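Grethe Overgaard has been putting together small equipment racks for other people long enough that she no longer draws them first. She lays the parts out on the floor, looks at them for a while, and starts with whatever is heaviest. We talked in the back room of Stakaletti, the shared workshop where she rents two benches with her brother Ketill.

The job she wanted to talk about was a small one: an open rack with a switch, a server and room for more. The people who will use it had asked for a cabinet with a door. She talked them out of it.

"A door is nice until you have to get behind it," she says. "Then it's leaning against a wall and somebody walks into it. With two rails you can see what you have. You can reach everything. If it's going to stand in a hallway, fine, get a door. If it's going to stand in a workroom, I'd leave it open."

She puts the switch at the top. I asked whether there was a rule about that.

"There's no rule. I like it at the top since most of the cables come to it, and I don't want to be on my knees every time one has to be moved. Ketill likes it in the middle. He says the cables are shorter. He's right about that, but he's also younger than me."

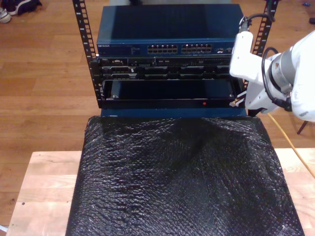

Switch on top, server under it, and an open slot below.

The slot under the server is something she does on purpose. Most of her customers come back inside a year wanting to add a part, and she has learned to leave them a place for it.

"People buy for what they have today," she says. "I ask them what they think they'll want in October. They don't know, and I don't know either, so I leave a gap. It costs them nothing. A rack with no gap in it means you take everything out to put one thing in."

What about dust? "Wipe it. I get asked about dust more than anything. You can buy a blank panel to close the gap if it bothers you. I keep a few on the shelf."

She is less relaxed about numbering. Rails usually have marks beside the holes, and she thinks most beginners ignore them, put the left side of a shelf one hole higher than the right, and then blame the shelf. She writes the positions down in a notebook before she picks up a screwdriver. The notebook for this year was started in January and is nearly full.

Packing material is the other thing she holds on to. She has a corner of the room given over to it, and she showed me a bin of bubble wrap, most of it black, sorted by size. The clear kind she gives away.

"I reuse it until it goes flat. When you're working you need something to set a part down on, or to lay over a part so it doesn't get scratched. A towel leaves lint. Cardboard slides. I had a customer, Endang Hidayat, who brought me a whole roll of the black stuff as a thank you, and I was happier with that than I would have been with flowers."

Ketill came in partway through our talk with coffee and stayed to argue about screws. He does most of the mounting work, meaning anything that has to be bolted to a plate and stay put. His sister does the wiring. They don't swap.

"Her screws are all a little loose," he says. "She'll tell you that's so they can be adjusted."

"It is so they can be adjusted," she says.

His own method is slow. He puts every screw in by hand first, a few turns each, then goes across the circle and not around it, tightening a little at a time. He prefers socket heads for anything that carries a load and won't use a cross head if he can help it.

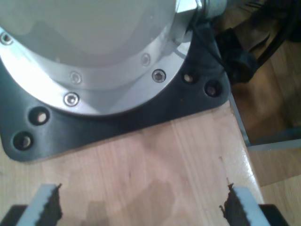

"A hex key sits down in the screw and it stays there," Ketill says. "With a cross head you're pushing and turning together, and when you get tired you stop pushing. Then you've chewed it up. I've drilled out enough of those."

He also wants the plate bigger than whatever stands on it. A part that comes right out to the edge of its plate leaves no room for a clamp, and no room to see if the thing is sitting flat. He doesn't mind scuffs. A plate gets scuffed by being used, he says, and he has never had one sent back for it.

Cables are where the two of them agree. Both want slack left at the point where a cable meets the equipment, and both want the extra length gathered up and kept to one side. Grethe uses soft ties. Ketill used the hard plastic kind until he cut through a cable while trying to remove one, and now he uses hers.

I asked what they would tell a person setting up a first rack at home.

"Measure the depth," Grethe says. "Everybody measures the width, and the width is the part that's already decided for you. Then leave yourself space at the back to get a hand in."

Ketill said to buy more screws than you need and keep them in a jar with a lid. Then he went back to his bench, where he had left the radio on.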